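Holiday flat changeover person wanted, Hunberg

Levilo Holiday Lets looks after furnished flats for short stays in and near Hunberg harbour. We need one more person for changeovers from October.

The work is cleaning between guests, making up beds, checking the inventory and restocking the kitchen. You would normally have two flats a day, both within walking distance of our office in Jansen House. Linen is delivered to the door. 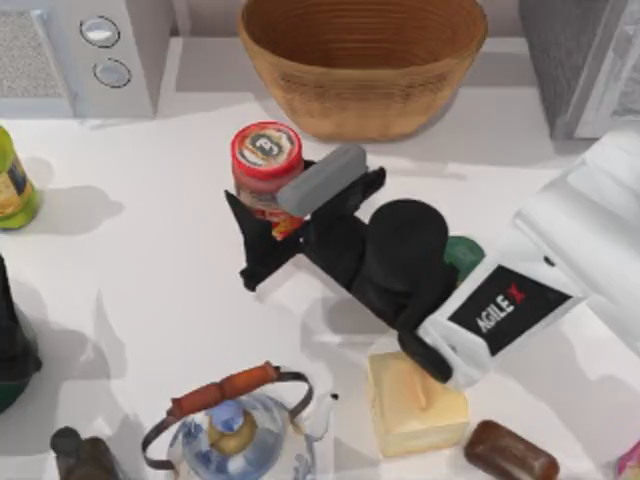
Hours and pay
20 hours a week, rising to 32 in the summer season. Changeovers start at 10.30 am and the flat must be ready by 4 pm. Pay is monthly, with paid holiday. Mileage is paid for the Clondik cottages, which are outside town.

What we ask
Experience of cleaning or hotel work is useful but we will train you. You should be able to manage stairs, as two of the buildings have no lift. Please give the names of two referees.

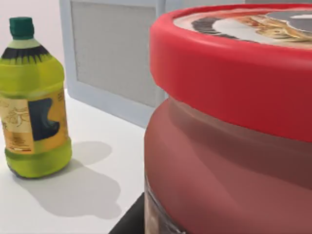

Page last changed: October

How to apply
Send a short letter to Liesbeth Coppens at the Jansen House office, quoting reference 674. Questions about hours or training go to Riet Van Beek, mornings only.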